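Grudow opens refill and repair service for insulated bottles in Rolland

ROLLAND, April – Grudow, the household goods company, announced today that it will open a refill and repair service for insulated drinking bottles. The service is called Vuvalo and it starts this month in the Tundum market hall, next to the north entrance. Visitors can bring a bottle of any brand, have it cleaned and checked, and take it home again on the same visit.

Many people in Rolland own a good bottle which they do not use anymore. In a survey that Grudow made among 200 customers of its shop, 82 said that they had stopped using an insulated bottle although the body was still in good condition. The reasons they gave most often were a lost cap, an old seal and a smell that did not go away after washing.

"A bottle of this kind is made to serve for many years," the company said in a statement. "It is a pity when it stays in the cupboard only for the reason that one small part is missing. We want to make it easy to find this part."
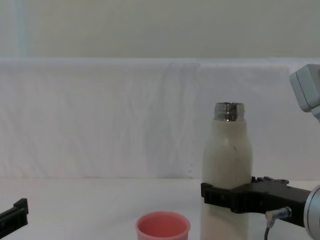
Caps are the main part of the new service. Vuvalo will keep 19 sizes of cap in stock, together with the seals that belong to them, and the staff will try them on the bottle at the counter. The customer should bring the bottle itself and does not need to know the name of the model. The important place is the neck. On a white bottle with a shiny metal neck, open and without its cap, the threaded band can be seen very well, and from this band the staff take the measure. Faint smudges or a small dark mark on the body are no obstacle for the fitting. The outside will be wiped as part of the normal cleaning, but Grudow does not promise that every mark can be removed, and it does not repaint bottles.

The cleaning of the inside takes nearly 5 minutes and is done with warm water, a long brush and a mild powder without perfume. After this the bottle is rinsed two times and the staff look at the inside with a small lamp. If the inner wall is damaged, the customer will be told so and pays nothing for the check. Bottles with a glass inside cannot be accepted at the moment.

Beside the counter there are two taps with cold drinking water, one still and one sparkling. Still water is free of charge for everybody, also for persons who do not use the repair service. The company asks that carbonated water is filled only in bottles which the maker allows for it.

The Vuvalo counter will be open during the regular hours of the market hall, with a break at noon. Appointments are not necessary. Schools and sports clubs that would like to bring a larger number of bottles are asked to speak with the counter in advance, so that enough caps of the right size can be prepared.

About Grudow

Grudow sells bottles, lunch boxes and kitchen containers, and supplies spare parts for them. The company has its shop and its storage rooms in Rolland.

Press contact: Grudow press office, Rolland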